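Sardinia in August, is a village festa worth planning around?

carob_and_salt
Posts: 447

We have nine nights in Sardinia in August and I'm trying to decide whether to build the trip around one of the village festas in the interior. My wife wants beach. I want at least one procession with the costumes and the horses. We land in Cagliari late in the evening and fly out of Olbia, so we have to cross the island at some point anyway.

Questions:
Do you need a ticket or a seat for the procession?
Is it possible to find a room in the village itself, or do people stay on the coast and drive up?
Is a guided day trip a waste of money? I got a quote from an outfit called Badix that includes the bus, a lunch and a "reserved viewing area."

We are two adults in our fifties and one teenager who doesn't eat much besides pasta and chips.

hollis_r

You don't need a ticket for any small village procession I've been to. You stand on the street. The big city ones sell grandstand seats, but that's a different kind of event.

I would skip the guided trip. You pay for a bus and then you leave when the bus leaves, usually at 6 or 7 in the evening, and the best part of a festa starts after 9 p.m. The procession is in the daytime or late afternoon. The dancing in the piazza and the singing come later, and by then the day trippers are back at their hotels.

Natalina Piras

I disagree with hollis_r on the bus. My parents' village is up in the hills and the road there is narrow, with no lighting for long stretches. On festa night there are cars parked on both sides for a kilometer below the first houses. If you don't know the road and you're driving back to the coast at midnight, you will not enjoy it. Sheep, wild boar, and people walking home in dark clothes.

If you can sleep in the village, drive. If you can't, take a bus and accept that you'll miss the late part.

About rooms: most villages have a few B&Bs and they fill up with relatives who come back from the mainland for the holiday. Book before the spring is over. Some owners don't answer email. Call, and call after lunch.

hollis_r

Fair point on the road. I did that drive sober and rested and still had to pull over twice to let the van behind me pass. But I'd still rather sleep one town over and drive 10 minutes than ride a bus for two hours each way.

Khoo

What does the Badix price include exactly? "Reserved viewing area" worried me when I saw it, so I asked them last year. The answer was a roped section of sidewalk with folding chairs, on the main street, in full sun. We paid 60 euros each for the trip. Lunch was good, I'll give them that: flatbread, sausage, roast pork, a sheep cheese I couldn't finish. The guide spoke clear English and explained which costume came from which village. Without her I would have understood very little.

So it depends on what you want out of it. I came away knowing more than I would have on my own. I didn't get any of the evening.

carob_and_salt

Thanks, this is useful. 60 is less than they quoted me, so I guess it's gone up. How much shade is there in general? My wife burns easily.

Natalina Piras

Very little until late afternoon. Stand on the west side of the street, near the church if you can, and get there early. Bring water. The fountains in the upper part of most villages are drinkable but on festa day there's a line.

Dress is informal on the street. In the church, cover your shoulders. If Mass is going on, don't walk up the aisle to take photos. Every year somebody does this and the old women remember it.

mattock

We do the opposite of what everybody here says. We stay on the coast the whole time, and go up only for the evening. Leave the beach at 5, drive while it's still light, eat at the stalls, stay until the fireworks, and sleep in the car park at Rotthorpe's campsite on the way down (the couple who run it are from my part of England, hence the name, and they leave the gate open on festa nights if you call ahead). We miss the procession. I've seen three of them and that was enough for me.

For the teenager: there's always a stall with fries, and the village shops stay open late on festa nights. Ours lived on snacks from the shop for most of a week and came to no harm.

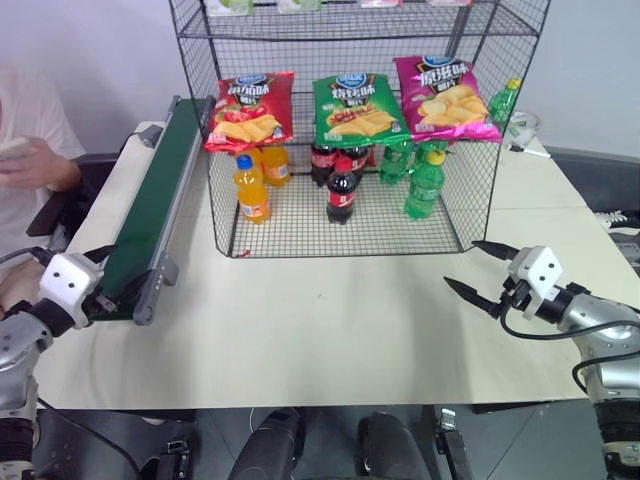 Carmela Marino

Missing the procession would be a pity if it's your first one, and I'd put it ahead of the fireworks, which you can see anywhere. The women's costumes come out of the chest once or twice a year. The pleated skirts and the gold buttons are often older than the person wearing them. You'll hear the launeddas, the reed pipes, before you see anything. In some villages the horses come first, in others they follow the saint. The order is fixed and people will tell you if you ask politely.

I also don't agree that the evening belongs to people who sleep there. The circle dance is open. If someone holds a hand out to you, take it and watch the feet of the person beside you. It's small steps and not hard.

mattock

I said it was enough for me, not for him.

Carmela Marino

Yes, I read it. I'm answering him.

hollis_r

On the dance, I was told off for joining in the wrong place, between a husband and wife. So watch for that.

Natalina Piras

That's an old rule and in many places they don't care now. In my parents' village they still do. Go in next to whoever invited you and you can't go wrong.

pell_dunmore

Has anyone used a rental company at Cagliari that's open late? We booked through Cumthorpe and the desk had closed by the time our bags came out. Had to pay for a taxi into town and go back in the morning. The OP lands in the evening, so it's worth checking.

carob_and_salt

I hadn't thought of that. We land at 10:30 p.m. Might just take the train or a taxi in and pick the car up after breakfast.

Khoo

Do that. The train takes a few minutes but check when the last one runs. Spend the morning in Castello before it gets hot, then get the car.

One more cost to plan for is the one-way fee if you return the car in Olbia. Ours was 30 euros with one company and a lot more with another, for the same class of car. It doesn't always show until the last page of the booking.

pell_dunmore

Also fill the tank before you go up. The pumps in the small places go to self-service in the afternoon and on holidays, and the machine on ours wouldn't take a foreign card. Carry some cash in small notes. You'll want it for the stalls too.

carob_and_salt

OK, current plan. First night in Cagliari, car in the morning, three nights on the east coast, then two nights inland over the festa if I can find a room, then the rest near Olbia. My wife has agreed to the two nights if one of them has air conditioning. I've sent messages to four B&Bs and had one reply, which was "full."

Natalina Piras

Call them. After lunch means after 4.

Carmela Marino

And ask the ones who are full if they have a cousin with a room. They usually do. Which village did you settle on? The dates move a little from place to place, and the day of the horses may not be the same as the day of the saint, so ask that before you pay for anything.

carob_and_salt

Between two still. I'll call tomorrow and post what I find out.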